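Starting Your Own Company, Session 4: Leaving the Day Job
Handout by Aslı Bayram

Welcome back, everyone, and thank you for all the lovely business ideas you sent in (I read every one, some of them twice!). Tonight we talk about the month before you hand in your notice, when most of the worrying gets done.

Start with your monthly number. Write down rent, food, phone, the lot, and then add 80 dollars for the things you forgot. When I left Trarnell to open Cordero I had 700 dollars put by and one paying customer, and I can't say I'd recommend it.

Next, find your people. A good friend who will look over your prices is worth more than a fancy logo, and you can always return the favor.

For next time: read page 16 to page 49 of the course book, and bring your monthly number on a slip of paper. Pencil is fine.
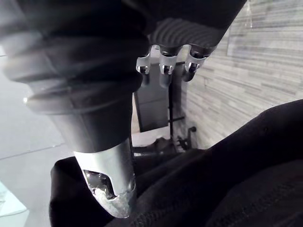
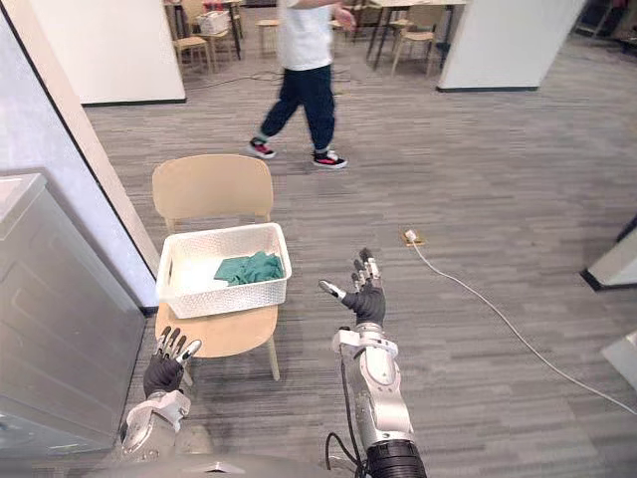
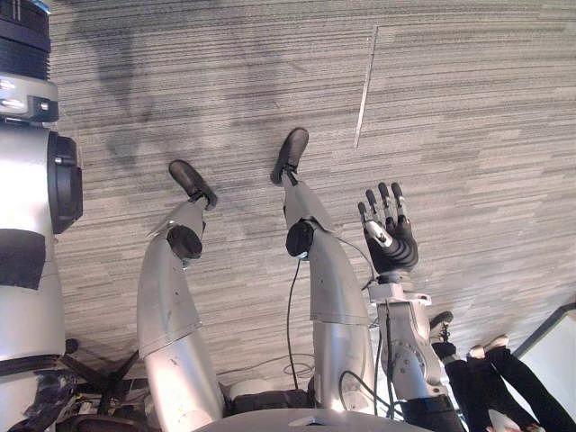
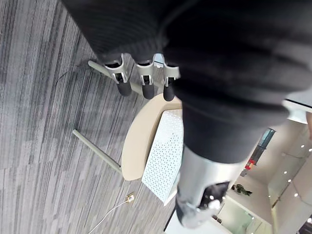 Second picture: a laundry basket on a wooden chair.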